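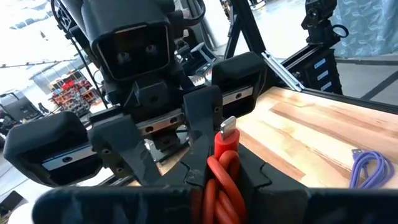 Pendo Mfaume, product editor at Brastano

Prevov storage pouch for cables and small items

The Prevov is a flat zip pouch for people who carry many small things in one bag. We make it in our workshop from waxed cotton, and the lining is a light gray polyester that you can wipe with a damp cloth.

Inside there are six elastic loops on the left side and two mesh pockets on the right. The loops are wide enough for a coiled phone cable, also for a thick one. The bigger mesh pocket closes with a small zip, so memory cards and adapters stay in their place when you turn the pouch over. A charger with folding pins fits in the bottom, but the very large laptop chargers do not fit. For these please look at the Kazemi, our bigger model.

How to coil a cable before you store it: hold the plug in one hand and make loops of the same size, without pulling. Do not wind the cable tightly on the charger. The part near the plug is the weakest one and it does not like a sharp bend.

Specifications
Width: 17 cm
Length of the outside zip: 47 cm, on three sides
Outside: waxed cotton
Lining: polyester
Colors: olive, sand, dark blue
Wash: by hand only, no dryer

The wax becomes lighter where the cotton is folded. This is normal for the material. If you wish to have the dark color again, rub a little Dradomow wax on it and warm it with a hair dryer.

Returns are accepted for 60 days if the pouch was not used. Orders that come to us on Sunday are packed the next day. The sand color is sold out at the moment and we expect it again in July.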